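Does a smaller plate really make you eat less?

Every January the small-plate advice comes back, and this year it came back to us as a flyer from Wirley, which would like to sell you a set of 2 plates and a matching cup. I read the whole thing so you don't have to.

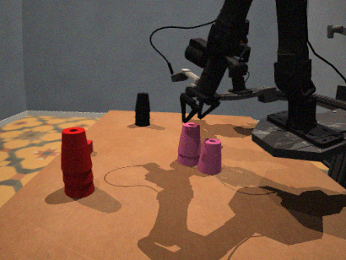

The flyer says 838 customers "felt fuller." Compared with what? Amanuel Alemayehu wrote to the company to ask and got a coupon. Felt fuller is the kind of result you get when people have just paid for a plate.
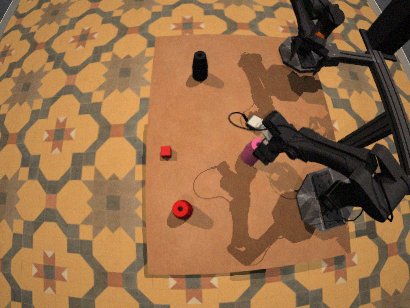
Color is the newer part of the pitch. Wirley claims red dishes put you off your food, so the costly set is red. I'm not convinced. Red is good at getting noticed, the way a small red cube stands out on a brown-orange surface, but noticing your plate and eating less from it are two separate claims, and the flyer slides from one to the other.

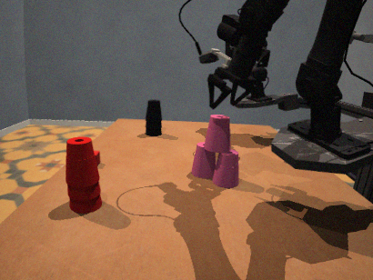
Nia Owen tried the set for 19 days and kept notes. She went back for seconds on most of them. Her husband, on the old big plates, did not.
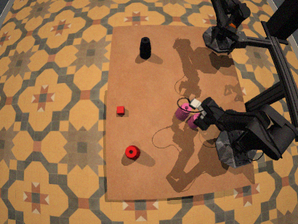

The set costs $118 before shipping. Heledd Harries says she'll lend hers to any reader who wants to try it, and she isn't in a hurry to get it back. Send us your numbers if you do, including the seconds.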